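Looking after walking boots and packs between trips

Mud
Remove laces and insoles before cleaning. Brush off dried mud with a stiff nylon brush, then wash the uppers in lukewarm water without detergent. Rinse the eyelets separately, as grit left there wears through laces.

Drying
Stuff each boot with newspaper and change the paper after 2 hours. Keep boots away from radiators and stoves. Leather heated on one side shrinks unevenly and the sole adhesive softens. In the drying room at the Erkwood hostel, use the lower rack.

Rucksacks
Empty every pocket and turn the pack upside down over a bath. Sponge the back panel and hip belt with soap flakes. Do not machine wash: the coating inside the base will peel. Hang by the haul loop with all zips open.

Rain covers
Reproof at the start of June if the cover was used through the winter. Cure flat, on a towel, for 6 hours.

Sorting small kit
Lay everything out on a plain cloth before repacking. Items of one colour are easily missed when they sit together, so space them apart.
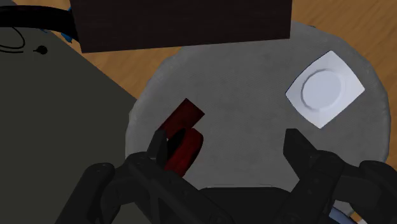

Water bottles
Fill with warm water and one spoonful of bicarbonate of soda, leave overnight, rinse twice. Store with the lid off. Replace the seal if it has flattened.

Marjatta Hakala, Grulcombe. Revised 5 May 2023.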